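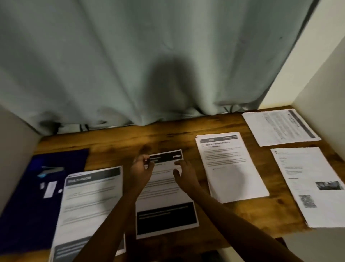 Fig. 5. Desk nook with the curtain hung and the hem resting on the desktop.

Section 5: Hanging the back curtain

By now you should have both side panels standing and the desktop screwed down. If either panel still wobbles when you lean on it, go back to Section 4 and have another go at the brackets. The curtain will hide a great many sins but it won't hold up a wall.

You will need
The Jornano curtain track and its end stops
Curtain and bag of gliders
Screwdriver (the one supplied is adequate, in the way that a plastic fork is adequate)
Pencil
A step stool. A swivel chair is not a step stool.

Before you start

Take the curtain out of its packet the evening before and drape it over a door. It has been folded by a machine with strong feelings about corners, and the creases need a night to calm down. A cool iron on the reverse side is fine. Steam is fine too. Tumble drying will give you a curtain for a smaller desk.

Caution: Never fit the track directly under a ceiling light that gets hot, and keep the fabric clear of heaters and candles. If you are burning candles inside a desk nook, please read the safety leaflet as well.

Fitting the track

1. Hold the track along the rear top edge, with the open channel facing down. Kudis supplies it slightly long on purpose, so don't write to them.

2. Mark the length in pencil, take the track down and cut it with a fine-toothed saw. Sand the cut end. Gliders catch on burrs, and they will pick the moment you are on the telephone.

3. Offer the track up again and mark the screw holes. There are 8. Using the middle ones and hoping for the best is a popular method and accounts for most of our post.

4. Fix the two outer screws first, loosely. Stand back and look at the track from the doorway. If it looks level to you, check it with a spirit level anyway and be disappointed in private.

5. Put in the remaining screws and tighten everything.

6. Fit one end stop only. The other goes on after the gliders. Anyone who has fitted both will now be taking one off.

Hanging the curtain

1. Press a glider hook into each pocket of the heading tape. The smooth side of the fabric faces you when you sit down.

2. Feed the gliders into the open end of the track one at a time, keeping the fabric over your shoulder so that its weight isn't dragging on the tape.

3. Fit the second end stop.

4. Pull the curtain right across and back again, twice. A slight scraping noise should go away. A loud scraping noise is step 2 of the previous part catching up with you.

5. Leave the hem alone for a week. Fabric drops as it hangs, and a hem taken up on the first afternoon tends to be the wrong hem by the following one.

Note: If the hem settles on the desktop you may shorten it or leave it be. Lilian Ndung'u, who drew up the original pattern, prefers a little spare because it keeps draughts off the wrists. Those who dislike a puddle of cloth behind their paperwork can turn it up with iron-on tape.

Cables

Run mains leads down behind the desk before you close the curtain, and keep plugs and adaptors outside the folds. Adaptors get warm and like air. A cable that has to cross from one side to the other should lie flat along the back with no knots in it. Don't pin leads to the fabric. Don't staple them to anything.

Caution: Check that no lead is trapped under a desk leg. It is easily done during assembly and only becomes obvious when something stops charging.

Living with paper

The nook has no drawers. This was a decision, and there were arguments. In practice the loose sheets that people work from end up flat on the desk, and they breed. 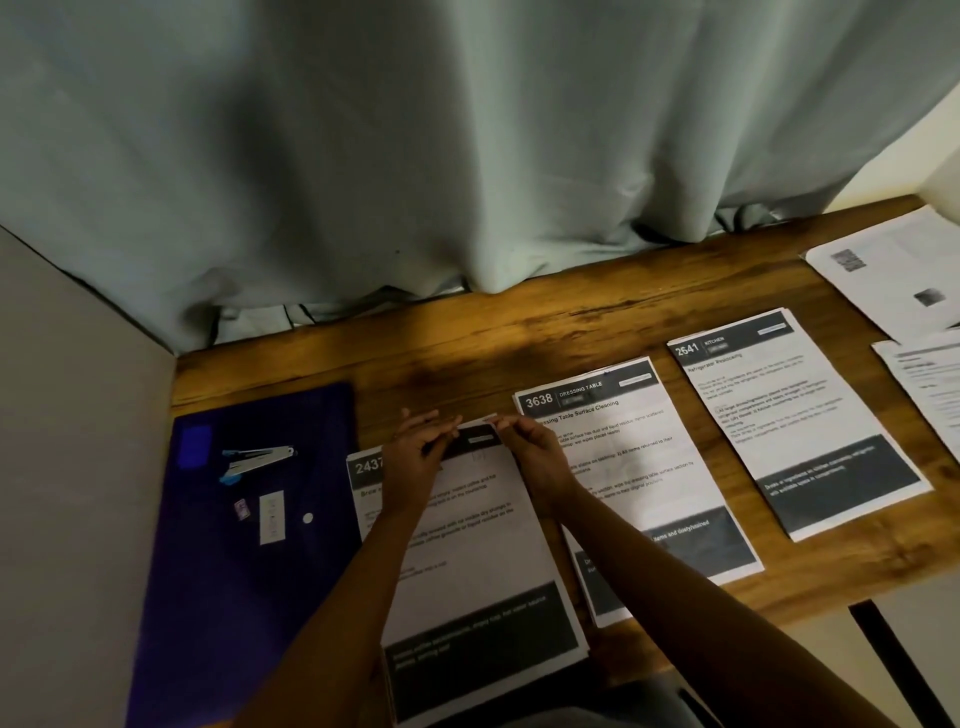 Keep whatever you are working through in a low stack towards the front, where a swinging curtain can't sweep it off. If you print on both sides, put a big number or a plain heading at the top of each sheet so you can find your place again after lunch. Staples scratch the oiled finish, so turn them face up or use clips. The optional Hegarty letter tray fits between the panels with a finger's width to spare, though you will have to supply the finger.

Hot drinks are allowed, on a mat. Oil finish and wet rings don't get along, and a ring left overnight will want fine wire wool and a patient person. Wipe spills along the grain with a cloth that is damp and no more than damp.

If something isn't right

Curtain won't close the last bit: an end stop has been set too far in. Loosen it, slide it outwards, tighten it.

Curtain drifts open by itself: the track slopes. See fitting step 4, and the spirit level you didn't use.

Light comes through in one strip: a hook has missed its pocket. Start at the side where the gap is and work along.

Gliders missing from the bag: spares can be had from the Fonville depot. Mark the request for Karabo Cele and give the length of your track after cutting.

Once the curtain runs freely, go on to Section 6, Fitting the lamp.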